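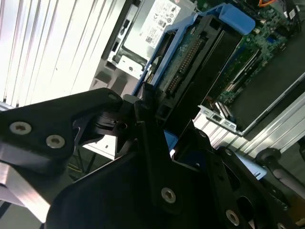
Two weeks with the Drorico gripper kit

I promised a few of you I'd write this up once I'd had a proper go at it, and then the end of the year got its hands on me, so apologies to everyone who wrote asking whether it had gone in the cupboard with the label printer. It hasn't! It's bolted to the arm in the back room and it has spent most of its life so far poking about inside old servers.

For anyone new, I refurbish office computers and small servers, mostly pulling drives, sorting them, wiping what can be wiped and sending the rest off to be shredded. It's pleasant work for the first hour of the day and rather less so by the fourth. I'd had my eye on a Judura arm for a long time, bought one second-hand in May, and then found that the fingers it came with were fine for foam blocks and hopeless for anything with a latch on it. Soudabeh Safavi, who I used to share a workbench with, pointed me at the Drorico kit, and I've been grateful and cross with her in about equal measure ever since.

What you get for your money

The kit is sold through Wamer for 1161 dollars, which made me go and put the kettle on before I pressed the button. It comes as flat black plates, all cut-outs and angles, with a bag of silver hex-socket screws, the pivot parts, a bracket arm, a small camera for the wrist and a booklet. The machining is lovely. I ran my thumb along every edge expecting to find a burr and didn't come across one, and the matte finish has held its colour well apart from one scratch, and that was me with an Allen key.

Putting it together took me a Saturday and a bit of the Sunday. The booklet says an afternoon, and perhaps it would be for somebody who doesn't fit the pivot back to front. The drawing on that page shows the joint from underneath while every other drawing shows it from above, and there's not a word to warn you. I wrote to the shop about it and had a very kind answer from a man called Amedeo Orlandini, who told me I wasn't the first and sent a corrected page the same evening.

How it goes with drives

The job I wanted it for is the blue plastic carriers, the kind with a bright blue tab at the top that you take hold of. In a roomy case they're easy. In the sort of chassis I see most, the carrier sits hard up against the power supply with the motherboard on its other side, and the whole black bulk of the gripper has to lean in at a tilt to get anywhere near. My early tries were nervous ones, with my hand hovering over the stop button the whole time. There's a circuit board down the edge of the drive with its row of gold pins, and I did not want a metal finger anywhere near that.

I started with a box of 88 dead drives so that nothing I did could matter very much. By the end of the box I'd dropped 10 of them, nearly all in the first couple of evenings while I was still setting the grip far too soft. It likes a firmer hold than you'd think, and a slow, straight pull. Once I had those two things written on a sticky note, my evenings got a great deal calmer.

The wrist camera is good, with one grumble. It sits so close in that the gripper's own body takes up a big share of the view, and when you're down inside a case you find yourself peering over the top of it at the bit you care about, a little like driving a ute with the bonnet up. You do get used to it. I'd still pay extra for a longer mount, and Amedeo tells me they're thinking about one.

Noise, cables and other small things

It's quiet enough to have the radio on. The cables are a nuisance and I haven't found a tidy way of running them yet, so if you have a favourite clip or sleeve, please leave it in the comments. The software wants updating more often than I'd like, and it forgets my saved positions if I unplug it without closing the program first. I've done that three times now and said the same word each time.

I did look at the Alipour model as well before buying. It's cheaper, closer to 1000 dollars, and a friend let me spend a morning with his. It's a nice bit of gear, but the fingers were too wide for the gaps I work in. If you're handling bigger parts out on an open bench I'd look at that one first and keep the change.

Would I buy the Drorico again? I would, and I've already ordered a spare set of the small screws, having lost two down the floorboards. Next job is teaching it memory sticks, and I'll report back when I've built up the courage.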